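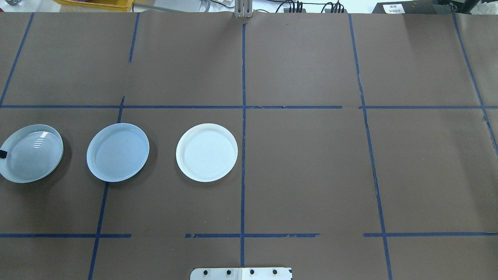

Brock Lévesque wants it noted that he'd still go for a smaller grid, plates should get one square each and no arguing. Fine, noted. Paper stays as is for now, I'm not pulling up all that tape again.

Sunday, July 25, 2021

Plates + paper, carrying on from last week. Questions for today: does the new kraft mark the glaze or the other way round, and can we tell the two blues apart at arm's length. Parvathi says yes easily. I say depends on the lamp.

Paper is the Turcotte roll, heavier than the Janditz stuff we had in March. Lies flatter. Tape lifts at the crossings if you lean on it — press down with thumb, dont use the scraper, it tears.
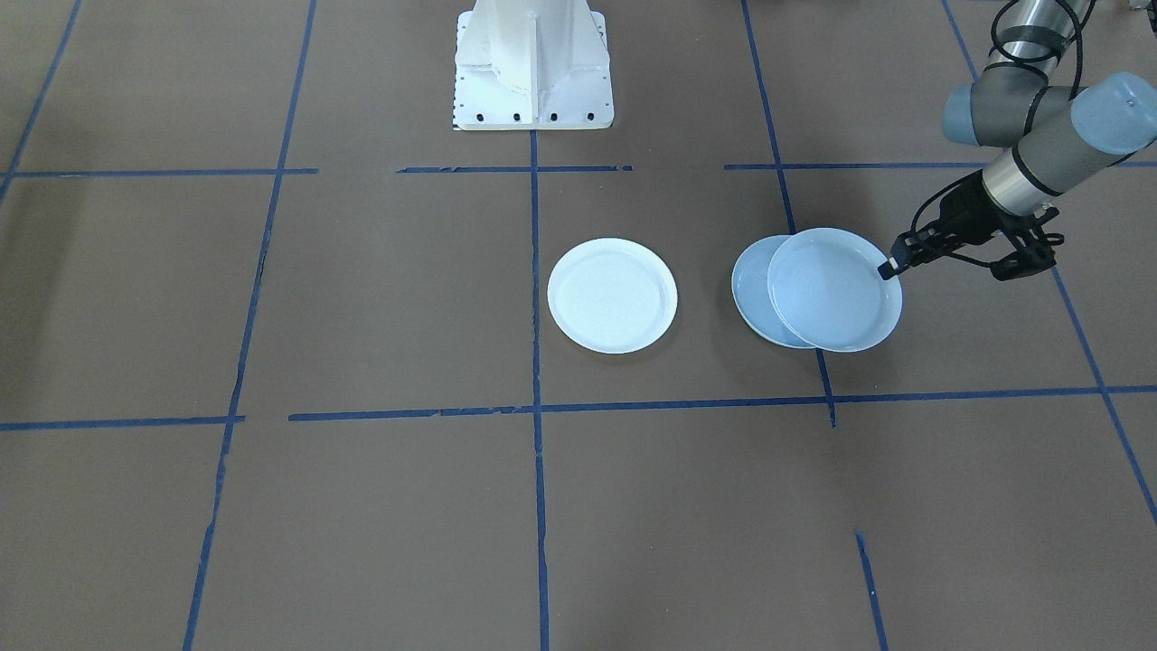
White plate on its own, the two blues overlapping.

Stacking: blue on blue is the awkward pair. Rims nearly the same size so they want to slide, not nest. Tried lifting from the edge by hand 10 times, 4 of them dragged the bottom plate along. Felt dots underneath? Ask Francine if there are any left in the Unditz box.

Shadows also a nuisance when judging colour. The pale ones go greyish near the tape. Write colours down before moving anything, not after (me, last week).
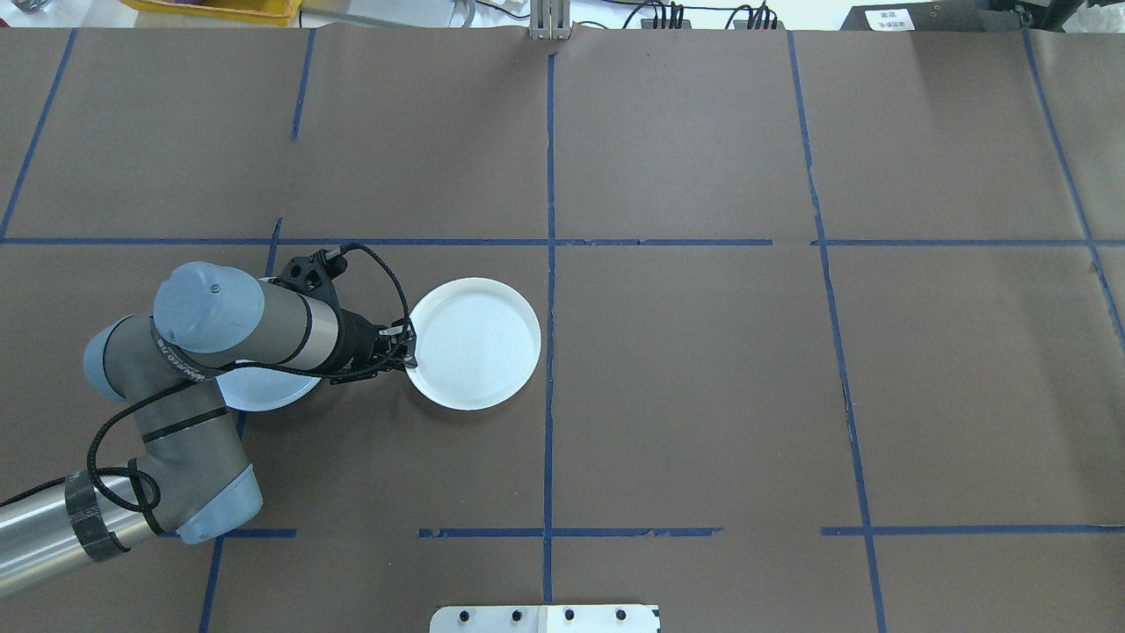 Two white plates, left half of the table.

Whites: no complaints. Rings in the middle catch crumbs of tape glue, wipe with the damp cloth and then a dry one. Seperate cloth for the blues please, the old one is linty.

Afternoon. Osaze weighed the offcuts, about 500 g, into the recycling. Blind arm's length test not done, ran out of time.

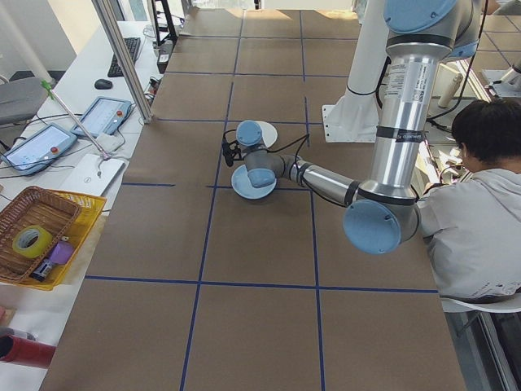 Still to do: swap the curled strip, find out who has the good scissors, order tape. Bamari only do the wide one now so maybe try elsewhere. Amra to check the price before we commit to a whole box. Next session start with the blues, whites can wait — they're the easy ones anyway.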